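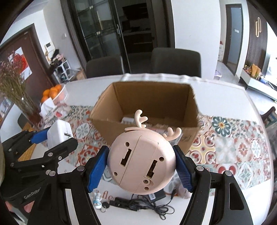

Looking after two hand grippers at the dining table

I promised Trinidad that I would write down how I maintain the pair of grippers, so that she does not have to call me each time when something feels strange. I work at home most afternoons, and for this job the dining table is better than my desk.

The grippers are simple machines, but they are two, and they must behave the same. If the left one closes a little softer than the right one, you will not notice it with your eyes. You notice it later, when you look at the recordings and one hand is always late.

I begin with the pads. The blue ribs collect dust and oil from the skin, and after some sessions they slide on smooth plastic. I wipe them with a cloth and a little alcohol, always along the ribs, and I wait 5 minutes before I close them on anything. Horacio uses soap and water. I tried it once and I did not like how the pads felt after.

Then come the pins. Each finger is moved by links, and the links turn on small metal pins. I open and close the gripper 40 times, slowly, with my ear near to it. A dry pin makes a small click. If I hear it, I put one drop of light oil with a toothpick and clean what comes out. Please do not spray! In July I sprayed, and the oil went to the pads, and I lost the whole evening.

The screws I check last. I mark each one with a thin line of paint pen, so a screw that has turned is easy to find. On the right gripper there is one near the pivot that gets loose more often than the others. I do not know why. Soledad thinks it is my wrist.

After this I do the holding test, and it is the part I enjoy. I take things from the house that are difficult in different ways. A round plastic thing with a flat back, like the pink one with the antlers, wants to rotate when the pads are not level. A white block with flat sides is easier, but it shows quickly if one pad is leaning. I hold one object in each hand over the cardboard box and I tilt both wrists. If something slips, it goes in the box and not on the floor – I learned this with a cup.

For each object I write one line in the notebook: which hand, which object, held or slipped. After six lines I stop, my hands get tired and the results are then about me.

Two things I still want to fix. The handle of the left one is too thick for Trinidad, and Abelardo offered to print a smaller one. And I need a better place to keep the oil, because now it lives in the kitchen next to the vinegar.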